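Home | Issues | Authors | Search

4.2 Scheduling overhead in shared analytics clusters

The second stage of the evaluation considered the interval between submission of a batch job and allocation of its first executor. Measurements were collected at the Prirthorpe and Fillidgate sites during October, using identical versions of the Clemer scheduler and the same queue configuration. In total, 715 jobs were retained for analysis. Jobs cancelled by their owners prior to allocation were excluded, as were those submitted during the Tuesday maintenance window.

Median allocation delay at Prirthorpe was 41 seconds under the default fair-share policy and 35 seconds under the revised policy described in Section 3. Fillidgate recorded a smaller improvement, which we attribute to the higher proportion of long-running streaming workloads at that centre. These workloads hold memory reservations for extended periods and limit the scheduler's capacity to reorganise the queue.
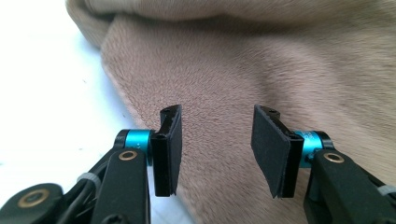

Figure 2.

Does the revised policy disadvantage users who submit large jobs infrequently? Infrequent users waited slightly longer under the revised policy at Fillidgate, while no measurable change was observed for the same group at Prirthorpe.

The difference between sites is consistent with the behaviour of the decay parameter, which governs how quickly past usage is discounted. Chisholm proposed a fixed half-life for this parameter in earlier work on departmental clusters. Our results suggest that a fixed value is adequate where demand is steady, but that centres with pronounced daily peaks would be better served by a value recalculated at each accounting cycle. Recalculation was not enabled in the present trial, and its effect on scheduler load remains to be established. Memory pressure on the driver nodes is analysed separately in Section 4.3.

Correspondence: Evander Chisholm

Shares 2 | Comments 0

Related articles
Queue fairness in multi-tenant data platforms
Memory reservation and streaming workloads
Clemer scheduler: notes on configuration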